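Waster Reuse Shop – progress report to the Cloverik Fund
31 March 2021
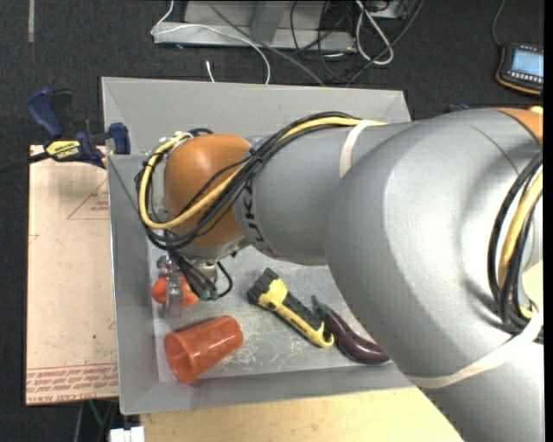

Well, the shop is open! I know our last report was mostly me grumbling about the lease on Dobos Street, so it feels great to write that we got the keys in February and had people through the door nine days later. We sell secondhand building stuff (doors, sinks, tile, leftover paint) at prices regular folks can manage, and the first thing I learned is that nobody can find anything if it's all in one heap. So everything small now goes into plain gray rectangular bins, one kind of thing per bin, hinges with hinges and faucet parts with faucet parts. Customers love digging through them. I do too, and I've taken home more doorknobs than I should admit in a report.

Donations first. We've taken in 47 loads so far, mostly from kitchen remodels, and a couple from a contractor who was clearing out a storage unit and wanted it gone by lunch. Cabinets come in faster than we can price them. Tile is the opposite problem – everyone has half a box, and half a box is hard to sell. We've started a mix-and-match shelf for people doing mosaics or a small backsplash, and it's doing better than I expected.

Money next, and I'll be plain with you. Sales covered the rent but didn't cover the van. The van needed a new clutch, then a battery the very next week, and that ate what you gave us for signs. The sign over the door is still a painted sheet of plywood. I kind of like it, but I know it was in the budget as a proper one and I'd like to talk about moving that line into the summer.

The repair evenings are the part I'm happiest with. We've run two, with masks on and windows open, and fixed lamps, a toaster and one very stubborn window blind. All 30 spots for the spring sign-up are taken and there's a waiting list. I'd love a second workbench, and I've asked Fevano Lumber whether they have offcuts we could build one from.

Still not done: the online list of what's in stock. I promised it for this report and it isn't there. Stuff sells before I get it typed up, so I'm thinking of posting only the big items, doors and cabinets and tubs, and leaving the rest for people to come and find.

Next up is the yard. The fence has to be fixed before we can keep lumber outside, and I'm waiting on a second quote – the first one made me sit down. I'll send both over as soon as I have them, along with the van receipts.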